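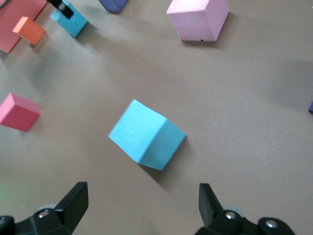 Can I store foam blocks in the garage over winter?

2 min read

Unnur Egilsson

I run a toddler playgroup out of a church hall in Drinov and we're losing our storage closet in December while they redo the floor. Most of the toys can go to families, but we have a lot of foam blocks, from small cubes up to big wedges the kids climb on. My garage is detached and unheated. It doesn't leak, but the concrete sweats a bit in spring and I've seen mice in there once or twice.

The blocks would be out there until the hall reopens, which they tell us will be the end of March. My questions are whether cold hurts foam, whether I should bag them, and whether I can stack the small ones under the big ones to save space. The larger pieces have vinyl covers with zippers. The small ones are bare foam.

Pichit Wiriya

Cold by itself won't do much. Foam gets stiffer when it's cold and softens again indoors. Damp and mice are what you need to plan for.

Wash the bare ones first with a little dish soap in lukewarm water, squeeze them out in a towel, and let them air dry. Give them longer than you think they need. The outside feels dry well before the middle does, and if you seal them up at that point you'll open the bin to a musty smell that is hard to get out. I leave mine on a wire rack for 2 full days with a fan going.

After that, put the small ones in hard plastic bins with latching lids. Mice go straight through trash bags and they like foam for nests. Keep the bins off the concrete — a pallet or a couple of scrap boards is enough.

For the covered pieces, unzip the covers, wipe them inside and out, and store them separately if you have room. Don't put anything heavy on top of foam for three months. It can take a set, and some of the dents never come out. Big pieces on the bottom, small ones on top, the opposite of what you described.

Keep them away from the window too. Sunlight yellows foam and makes the surface crumble.

vilar82

We kept ours in a shed for 2 winters in the bags they came in and they were fine. One got chewed. I'd just do it.

Selvanayagam

Agree with the bins. Ask the hall if you can have a corner of the stage or the boiler room instead, ours let us do that for free. Also check the zippers before you put the covers away. I had to replace three and it was easier to order them in winter than the week before we opened.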